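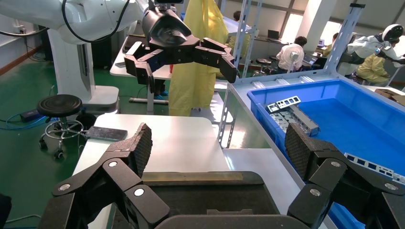
Page 4 of 9

Storing Metal Brackets in a Shared Workroom
Student project report
Wiroj Suksawat, Orathai Wongsuwan and Montri Limsakul
Project advisor: Jitendra Sengar

1. Background

The workroom at Giltby is used by four classes. Sheet-metal brackets and other perforated parts are kept there for building shelves, frames and test stands. Before this project they were kept in cardboard boxes under the benches. The boxes had no labels, and small and long parts were mixed together. In July two of the boxes split when they were lifted, and the parts ended up in a pile in the hallway closet.

Our task was to find a better way to store the parts without buying new furniture. We were given a budget for bins and labels only. The work took one term and was done during normal class hours.

2. What we started with

We emptied all the boxes onto the floor and counted everything. The count came to 188 parts. Of these, 35 were too bent to use and went to scrap. The rest were sorted by shape. The short brackets made up the biggest group. The long perforated pieces were fewer but took up the most space, and they were the ones people complained about. They slid out of the boxes and had sharp ends.

We also asked people in the four classes how long it took them to find a part. The usual answer was that they did not look for very long. They took something close to the right size and drilled a new hole in it. Several of the bent parts had extra holes in them, so we think this was a real cause of waste.

3. The bins

We compared three kinds of container: wire baskets, gray stacking boxes, and large open plastic bins. The wire baskets were dropped first. The corners of the brackets caught in the wire, and it took two hands to get one out. The stacking boxes were good for small parts but too short for the long ones.

The large plastic bins worked best for this job. We chose bright blue because it stands out against the gray rack and silver parts are easy to see in it. The bins came from Pamwood. A bin on the rack beside the white work table holds the brackets in a pile toward the back left, with a long piece lying along the right side. This is the layout we settled on. The person at the table can reach either kind of part without moving the other.

We tried a cardboard divider down the middle of the bin for two weeks. It fell over whenever someone pulled out a long part, so we took it out. Montri wanted to try again with a plastic divider, but there was no money left for it.

4. The rack and the table

The gray metal rack was already in the building. It has slotted uprights, so the height of the shelves can be changed. We moved the working shelf twice. The first position was too high for Orathai to see the bottom of the bin. The second was too low, and people bumped their knees on the shelf when they sat down. We did not write down the heights for the first two tries, and we should have.

The work table has a smooth white top. We asked that it be kept clear for laying out parts before assembly. In practice people put their phones on it, usually near the back corner, and we decided not to make a rule about that. Parts may stay on the table during a session but have to go back in the bin at the end.

The round shop stool is on casters and moves easily on the green floor. A yellow gown is hung behind the table. We thought about moving it to the door, but people said they would forget to put it on if it was not close to the work.

5. The floor

The floor was not part of the original task. We added it when Nattawut Rungrueang, who was testing the new layout for us, caught his foot on a cable while carrying a bin. There are blue cables lying in a tangle along the wall on the left side, with a power adapter among them. We measured a walking path from the door to the rack that stays away from that side. The cables still need to be tied up or put in a channel. We asked the building office for a channel and have not had an answer.

6. Results

We counted again after six weeks. Apart from the scrap, everything was still in the room except two pieces, and both of those had been used in a finished frame. Nobody had drilled new holes in a short bracket during that time. One long piece was cut down with permission.

We asked people the same question as at the start. Most said they could find a short bracket right away. The long parts got mixed answers. Some people still found them awkward to lift out when the bin was full, and one asked for gloves to be kept on the rack.

7. Problems and changes

The first labels were paper and came off within days. We replaced them with printed plastic ones.

A full bin is heavy. We weighed one at 33 pounds, and it should be carried by two people. We now fill the bins only halfway.

The long parts should have their own place. A narrow bin would do, or a hook on one of the slotted uprights. Wiroj has made a drawing of the hook, which is in Appendix B. It has not been built.

Appendix A: count sheets
Appendix B: drawing of hook
Appendix C: list of questions asked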